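Building a Tabletop Picking Arm in a Shared Workshop
Project report, second term
Wurkholm workshop build

Why I picked this

I started this project because I wanted to build something that moved, and because the bench at Wurkholm was free most evenings after 5 if you asked nicely. The plan I handed in back in March was fairly grand (sorting a whole drawer of odds and ends by colour and size!), and my supervisor very kindly suggested I get the arm to pick up one thing properly first. That was good advice, and I'm glad I took it, even if I sulked a little at the time.

The build

The arm is a Kuroda kit that I bought second-hand, and the gripper is my own design, which I called Onlow after the street I grew up on. Onlow has two fingers with black pads and a small camera mounted at the wrist, looking down past the fingertips. I went through 5 versions of the finger shape before I had one I liked. The early ones were far too blunt, and they pushed things along the table when I wanted them to close on either side. Tapering the tips helped enormously, and so did giving the pads a bit of texture.

Wiring took longer than I'd care to admit. I had routed the camera cable on the inside of the elbow, where it got pinched every time the arm folded, and I spent two whole evenings blaming the software before I thought to look. 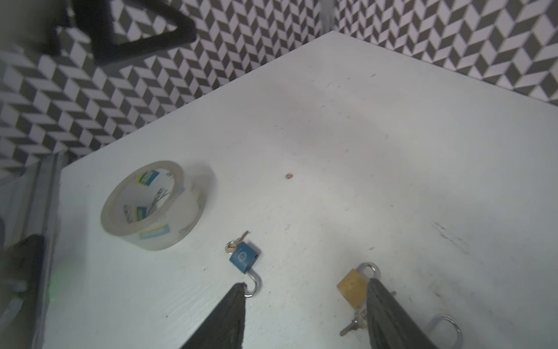

Small metal things were the hardest part of the whole project, and I could happily have written the report on those alone. A padlock is a lovely awkward object for a gripper. The body is easy enough to hold, but the shackle can swing out if it's open, and any keys left on it trail off to one side and change where the weight sits. A roll of packing tape, by comparison, is big and forgiving, although being clear it gave my vision code a good deal of grief at first.

I trained the detector on about 2000 labelled frames, all of which I labelled myself over the mid-term break with a great deal of tea.

What I would change

I'd put a softer pad on the fingers, and I'd move the lights before doing anything else, as the glare off a white table washes out pale objects. I would also keep a proper notebook from the beginning. Mine starts in week 5, and there are settings in the code I still can't explain.

Next term I'm hoping to bring the arm along to the Clusurden open evening, once I've printed a spare set of fingers and rerouted that cable.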